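Sandwich robot at Flinstead kept moving after stop button was pressed

Trial at packing site paused for the second time since May
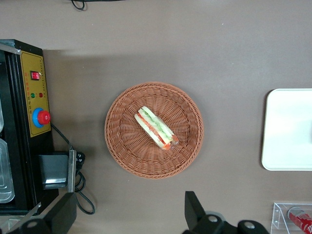 A stop button that didn't stop the arm

Jarkmont has paused its robot packing trial at Flinstead after the arm went on moving when an operator hit the emergency stop on the tray sealer next to it. The company says no one was hurt. It calls the matter "a configuration gap." Workers on the line have other words for it.

The fault came to light on Monday, shortly before the early shift finished. Leena Suominen, an operator at the site, saw the arm push a wrapped sandwich against the side of the sealer and reached for the nearest button. The sealer shut down. The arm did not. By the company's own log it kept going for nine seconds, swung back over the table and tried to put the sandwich in a basket before a second operator cut the power at the wall.

"I pressed the big red button," Suominen said. "I don't know what else you'd expect a person to press."

The button she used belongs to the sealer and works only on the sealer. The arm has its own stop, mounted on a post behind the bench, which Suominen said she had been shown once, on her first day with the machine. Drawings for the cell, which Jarkmont let this reporter look at but not copy, show the two circuits were meant to be joined. They were still separate when the trial began.

Milovan Ivanov, Jarkmont's operations manager, said the link had been "scheduled for the next phase." Asked why a phase with people standing at the bench came before the phase with a working stop, he said the arm moves slowly and its grip is weak. He would not give a figure for either.

The arm was supplied by Pulby, which has been selling it to food packers as safe to work beside without a fence. In a written statement the firm said its equipment "performed as designed" and that connecting it to other machines is up to the customer. Jarkmont says Pulby's own installer signed off on the bench. Neither side would release the sign-off sheet.

Sorin Perić, who represents staff at the site, said he had asked for it three times. "Everyone tells me the paperwork is fine, and then they won't show me the paperwork," he said.

This is the second pause. The first came after the gripper repeatedly dropped or crushed sandwiches, a problem Jarkmont at the time put down to the film wrap. Figures handed to staff showed 58 packs thrown out in a single shift. Management described that as a normal part of the robot learning the job. Perić said a person with the same record would have been moved off the line by lunch.

Yolandi Potgieter, a machine safety inspector hired by Jarkmont after Monday's incident, said shared benches like this one are often put together from parts bought at different times. Each part may pass its own checks. "You have to test the whole bench, with the stops pressed one at a time," she said. She has not yet finished her report and would not say whether that test was ever done at Flinstead.

Ivanov said the two stops would be wired together and the trial restarted in around five days. He could not say whether Potgieter's report would be complete by then, or whether staff would get to read it. The sandwiches are being packed by hand in the meantime.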